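Packing Foam and Netting: Sorting Before the February Pickup

The Fuvisness collection point on Politz Street will take soft packaging again starting February 11, 2023. The December round brought in 458 bags, of which 82 had to be opened and re-sorted by hand. Most of the trouble came from foam netting, the stretchy sleeve that goes over pears, mangoes and glass bottles. It was mixed in with film, paper and, in several cases, small toys and socks.

Foam netting is usually expanded polyethylene. It weighs very little, takes up a lot of space and knots easily. One knotted piece will pull others along with it when a bag is emptied onto the sorting table. For that reason we ask households to keep netting in a separate container from the start. A rigid basket with open sides works better than a bag. It holds its shape, the contents can be checked through the holes, and grit falls out the bottom.

Children's rooms are a common source. Netting gets kept for play, then ends up under the bed or in the toy bin. Clear the bed and the floor first, put clothing and blankets to one side, and place the basket on the floor within reach of the bed. Work from the bed outward. Soft toys and bedding stay in the room; foam, film and empty boxes leave it. Flatten boxes separately.
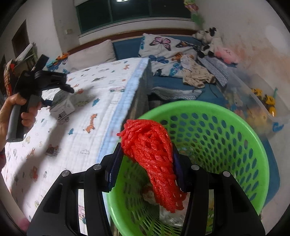
Does knotted netting have to be untangled before it goes in the bag?

Only if something else is caught in it. A clean knot of foam can go in as it is, provided it is no larger than a fist. Pull larger knots apart or cut them with household scissors. Remove paper labels and tape.

Color does not matter for this stream. Red, white, yellow and green netting go in the same bag. Net bags made of woven or extruded plastic mesh, such as those used for onions, are a different material and are not accepted.

Bags should be clear, tied once and no larger than 40 liters. The limit is 10 bags per household. Fevia bag rolls are available at the Adebisi counter during opening hours. Questions about items not listed can be left at the same counter for Chukwuemeka Effiong, who maintains the sorting sheet. The revised sheet will be posted next to the scale.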